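Support > Linens & Laundry > Common Questions

Search Contact Hours Log in

Folding Room FAQ

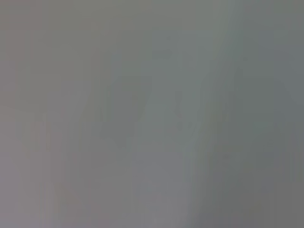
Trikthorpe Guest House - Linens and Laundry Team

Is there an official gray?
There are several, and they all came out of the same order. Soft grays go on the middle shelves, whether they lean green, blue or faintly pink. If you can tell them apart under the ceiling light, please come work for us.

My fitted sheet won't fold. Is it me?
Probably. Tuck the corners into each other, lay it flat, fold in thirds and stop when it looks like a rectangle seen by someone without their glasses. Maribeth Pangilinan gives lessons on Sunday at 2. Bring your own sheet and some humility.

How many towels can I take up at once?
As many as you can see over. The cart holds 50 bath towels, and the hallway corner by room 171 has collected its share of them.

Who changed the shelf labels?
Tsz-kin Leung, in September. "Misc." is gone. Things that lived in "Misc." now live in "Other," where they seem happy.

Can I use fabric softener?
On blankets, a capful. On towels, no. A softened towel feels wonderful and moves water from one part of you to another.

What do I do with a single pillowcase?
Put it in the singles bin by the door. Ronaldo Galang matches them up at the end of each month - or finds four more singles, depending on the month.

Does the Plivach dryer really need two starts?
Yes. Press once, wait for the click, press again. Kicking it has been tried and is not a third option.

Where do stained things go?
In the blue bag, dry, with a note saying what the stain is. "Unknown" is fine. "You don't want to know" is less useful than people think.

I have a question that isn't listed.
Call extension 717 before 4 p.m. and ask for Jericho Navarro. After 4, fold something and try again in the morning.

183 views 6 comments 2 shares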